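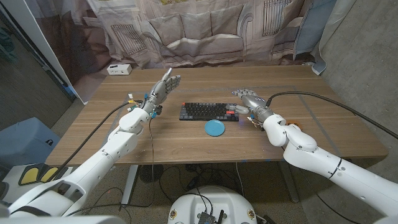

Robot arm and hand, palm facing right and fingers raised, over a wooden table.

Home | Shop the Range | Workshops | FAQ | Contact

Filed under: Your Questions, Timber Care

I get asked the same things about wooden tables every week, in the shop at Pondton and by email, so I've put my answers on one page. I've been stripping, sanding and oiling other people's dining tables for a long while now and I still love it (my own is a disgrace, mind you). If yours isn't covered, drop me a line!

How do I tell if my table is oiled or lacquered?

Put a drop of water somewhere out of sight, like the underside of an overhang, and go and put the kettle on. If the drop is still sitting up like a bead when you get back, you've probably got lacquer or poly. If it's gone flat and left a darker patch, it's oil or wax that's getting tired. Don't panic about the patch, it dries out. An old waxed top can bead as well, so if you're still unsure, rub the same spot with a bit of turps on a rag. Wax comes off on the cloth and lacquer doesn't.

How often should I re-oil?

For a kitchen table with kids at it, I'd say every February and again in spring. A good dining table that only comes out for visitors can go a couple of years. Go by feel: when the top starts to look grey and thirsty near the edges, it's time.

What grit should I finish with?

I stop at 240 for most hardwoods if I'm oiling. Go much finer and you polish the surface so well that the oil struggles to get in. If somebody's told you to go to 400, that's between you and them, but it's your elbows doing the work.

Can I get rid of white rings?

Usually, yes. A white ring is moisture sitting in the finish, and it will often lift with a warm iron over a dry tea towel, a few seconds at a time, checking as you go. Black rings are a bigger job. They've gone into the timber itself, and you're looking at sanding or oxalic acid, and please read the label and wear gloves for that one.

What about those heat marks from the pizza box?

Same method, same patience. Try a smear of plain petroleum jelly overnight first if the iron makes you nervous!

Do you sell your own oil?

I do, it's called Kamolrat and I mix it in small batches. The small tin is $75 and does a six-seater twice over with a bit left for the chopping board. There's a harder wax-oil called Cenivik for people who won't use coasters (you know who you are). Both need three days before you put a tablecloth on, and I mean it about the tablecloth. I once peeled one off a blackwood top and took the weave pattern with it.

My table has a gap opening down the middle. Should I fill it?

Please don't, at least not yet. Timber moves, and a gap that opens when the heater's been going all winter will often close by itself once the weather gets muggy. Fill it in July and by summer the filler has nowhere to go. If it's still there after a full year, send me a photo and we'll talk.

How do I get rid of oily rags?

Lay them out flat outside, on concrete or over the fence, until they've gone stiff. Then they can go in the bin. Never scrunch them up in a heap or leave them in a bucket in the shed, as they can heat up and catch fire without any help from you.

How much for a full strip and refinish?

An ordinary rectangular top with four legs is $697, including pick-up anywhere between Pondton and Waltier. Turned legs and extension leaves cost more, and I'll need to see them. Just the top, no legs, is $336. I'm generally booked a month or so out.

Can I watch?

You can do better than that and come to a workshop! Bring a small side table or a stool, wear clothes you don't like, and I'll supply the sandpaper and the biscuits. We start at 9.30 am and the roller door is round the back, next to the tyre place.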